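Filed under: Consumer Protection / Talks and Handouts

Selling From Home: What to Check Before You Sign
Speaker notes, Ambros Egger

1. Opening

Thank the Plendley library for the room. Say who I am: nine years taking consumer complaints, now retired. I am not a lawyer and can't give legal advice.

Tonight is about home-selling companies, where you buy stock and earn money by selling it or by signing up other people. Some are legal businesses. Some are pyramid schemes. The paperwork can look much the same.

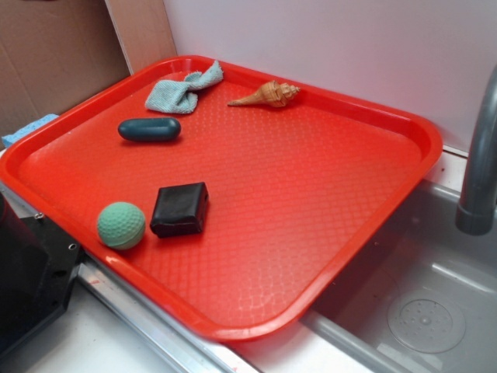 2. The Severent complaints

Severent sold kitchen and bath goods through home parties. The starter kit cost $485. Sellers also had to place a monthly order to stay "active."

We logged 463 complaints, most of them from Plendley and Grurkden. The main ones:
- Refunds refused on unopened stock
- Income claims made out loud and never put in writing
- Contracts in English only, signed by people who read another language

Pause here. Ask if anyone has been to one of these parties. Don't ask for names.

3. Where the money comes from

Ask the recruiter one question: if I never sign up another person, what do I earn? Get the answer on paper. If most of the pay comes from new sellers buying kits, walk away.

Mrs. Sang's case (she has agreed to let me use it). She spent $2000 on stock over one summer and sold very little outside her own family. Her recruiter told her to buy more to reach the next level.

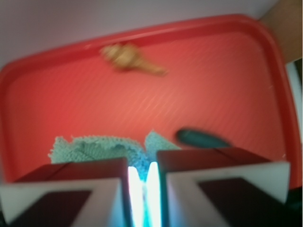 She wrote to the company twice and got no reply. Her third letter went with a copy to the state attorney general's office, and a partial refund came in August. Stress partial. She did not get all of it back.

4. How to file a complaint

Keep receipts, texts and the contract. Write down dates while you remember them. The form is 2 pages and you can fill it in online or by mail. Send copies and keep the originals.

An office can take a complaint and still not open a case. Say this plainly, people ask every time.

5. Questions

Stop by 8:15, the building closes at 8:30. Forms are on the table by the door. Spanish copies are in the blue folder.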